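Home | News | Food | Neighborhood | Events | Contact

Pink lights and pantry shelves at Fukwood

Fukwood has turned a whole evening over to the stuff in our kitchen drawers, and it's a delight! The Darineo supper club takes over the back room this April with 37 seats, pink light on everything and pine tables set with spoons, forks and snack bars.
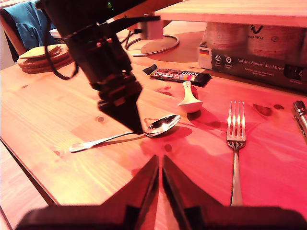 A shelf made from supper

The best idea of the night costs next to nothing: a long board laid across three food cans. Guests are asked to bring cans of their own, and the club hopes to have 300 for the Yousafzai pantry by closing.
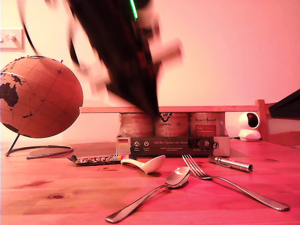 Every table has a theme, too, and the travel one is a beauty, with a cork globe on a thin metal stand (Australia facing out when we stopped by). Diners get to pick a country and swap a recipe from it.

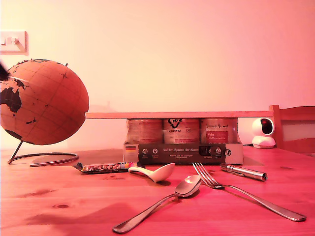
Swapped recipes go into a booklet, with 100 copies printed for the first guests through the door. Then there's the flatware, polished up and glowing under those lights.

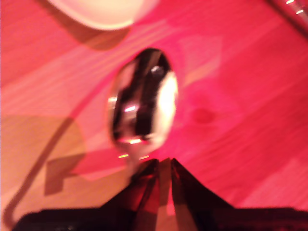
Getting in

Doors open at 6 p.m. Entry is 2 cans per person.

Recent items
Cutamix opens its test kitchen
Soup swap returns to the library
Where to find good rye bread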